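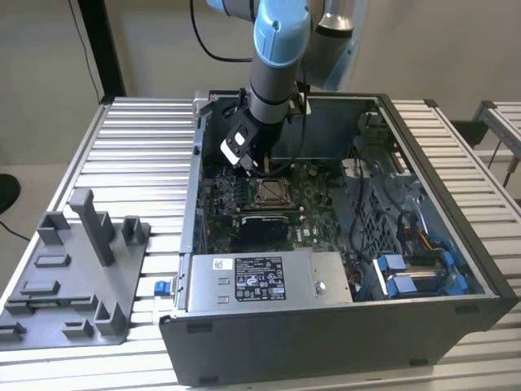 Bożena Sikora wrote that the river had never been called the Gezer by anyone who had to cross it, and that she would be grateful if the Registry would correct its map before the new bridge was dedicated.

The letter reached the Registry of Place Names at Didcombe on 20/03/2026 and was entered as item 1122. It ran to two pages. The first set out the error. The second dealt with the price of plums and the condition of the road to Zenduneck, and was marked by the receiving clerk as outside the scope of the office.

Under the Registry's rules, an objection to a name must be answered within 32 working days. The file was assigned to the Deputy Registrar, who had held that post for most of his career and had not yet been asked to change a river. He began with the printed maps. All of them gave the name as Gezer, in the slanted blue lettering used for water. He then sent down for the survey books from which the maps had been drawn.

The survey books had been kept in pencil by a man who signed only with a small mark like a fish hook. He had come to the valley in August, in a dry year, and his notes were for the most part concerned with heights. On the page for the lower crossing he had drawn the river as a double line, and beside it he had written the word Skirko. He had then crossed it out and written Gezer over it in a firmer hand.

The Deputy Registrar considered the page for some time. A correction made by the surveyor himself was normally treated as final. He drafted a reply to that effect, thanking Ms. Sikora for her interest and regretting that no change could be made. The draft was typed, and it stayed in his tray over the weekend.

On the morning it was due to be signed, he asked for the surveyor's expense claims. These were kept in a separate room, and the request had to be made on a separate form. They showed that the surveyor had lodged at Zenduneck with a family named Gezer, that he had stayed a good deal longer than the work required, and that he had bought, on one occasion, a pair of lady's gloves, which the office of the time had declined to pay for. After that there were no more claims from Zenduneck. The next was from the coast, and it was for a single ticket.

The Deputy Registrar wrote a second letter. It stated that new evidence had come to light and asked whether Ms. Sikora could say, from her own knowledge or that of her family, how the name Skirko had been used. He enclosed a stamped envelope.

Her answer was brief. Her grandmother had been a Gezer before she married. She had said Skirko like everyone else, and had told the children that the name on the map was a mistake made by a man who was tired. She had kept the map, however, folded in the drawer with the good tablecloth. It was still there. Ms. Sikora did not wish to send it through the mail, but the Registry was welcome to come and look. The road was bad after rain.

No provision existed for such a visit. The Deputy Registrar applied for one day's travel and was granted it, with the remark that he should bring back receipts. He went by the early bus. What was said at the house is not part of the file. The file contains a receipt for the bus, a tracing of the map, and a note in his handwriting that the fold ran along the river and had worn the blue lettering away, so that no name could be read there at all.

The decision was published in the usual form. The river would be shown as the Skirko for its full length. The stretch below the house, from the old ford to the first bend, would carry the additional name of Gezer Reach, a designation which no party had requested and for which the stated ground was long use — the box for further remarks had been left blank.

At the dedication of the bridge, the mayor read the wrong name from an earlier copy of his speech. Ms. Sikora, who was seated in the third row, corrected him in a clear voice, and he thanked her and went on. The Registry was not represented. A parcel arrived at Didcombe the following week, addressed to the Deputy Registrar by title. It was found to contain plums, and the receiving clerk entered it as item 1122, supplementary.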